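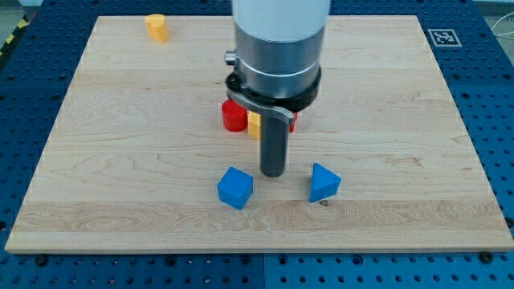
Unit 4. Solid forms: naming, measuring and setting out

Course notes, Flindstead Technical Evening Program
Prepared by Heledd Foulkes. Revised 2020-05-08.

4.1 Scope

This unit covers the cylinder and the triangular prism as they occur in sets of colored blocks. The cube and the rectangular block were treated in Unit 3. Spheres and cones are deferred to the August session.

4.2 Terms

Base: either of the two flat, parallel faces of a prism or cylinder. A solid standing on its base has its axis vertical.
Lateral surface: everything that is not a base. On a cylinder it is a single curved surface. On a triangular prism it is three flat rectangles.
Height (h): perpendicular distance between the bases, regardless of how the block is lying.
Squat: used in these notes for a cylinder whose height is less than its diameter.
Eased edge: an edge rounded off by sanding or by thick paint. An eased edge removes a small amount of volume, ignored in the exercises below.

4.3 Formulas

Cylinder: V = pi x r x r x h
Triangular prism: V = (b x t / 2) x h, where b is the side of the triangle taken as its base and t is the height of the triangle measured from that side.

Do not confuse t with h. Most errors in last term's papers came from this substitution.

4.4 Worked values

Cylinder, diameter 14 mm, height 22 mm. r = 7 mm. V = 3,386 cubic mm, rounded down from 3,386.6.

Triangular prism, b = 12 mm, t = 8 mm, h = 20 mm. V = 48 x 20 = 960 cubic mm.

Same prism with b = 10 mm, t = 7 mm, h = 20 mm. V = 35 x 20 = 700 cubic mm.

4.5 Setting out

Work on a flat board with square corners. Wipe it first; grit under a base tilts the block and spoils the height reading. Boards with a straight grain may be placed with the grain parallel to the front edge, which then serves as a visual reference.

Place tall blocks toward the back and low ones toward the front. Leave a clear finger's width on every side of each block. When a group is to be drawn as a cluster, record the position of each base on the board before drawing, as the rear outlines will be partly hidden.

Glossy paint produces a highlight along the curved side of a cylinder. The highlight moves with the observer and must not be used as a measuring line. Mark the generator lightly in pencil.

4.6 Measuring

Take each diameter twice, the second reading at right angles to the first, and use the mean. If the readings differ by more than 2 mm, the block is out of round and should be set aside. On rounded tops, take the height at the highest point and note "rounded" in the remarks column.

4.7 Exercises

1. Find the lateral surface area of the cylinder in 4.4.
2. Halve its diameter and keep its height. State the new volume as a fraction of the old.
3. Draw the first prism in 4.4 standing on a triangular base, then lying on a rectangular side. Label b, t and h in both.

Hand in to Rhodri Kemeys with the measurement sheet attached.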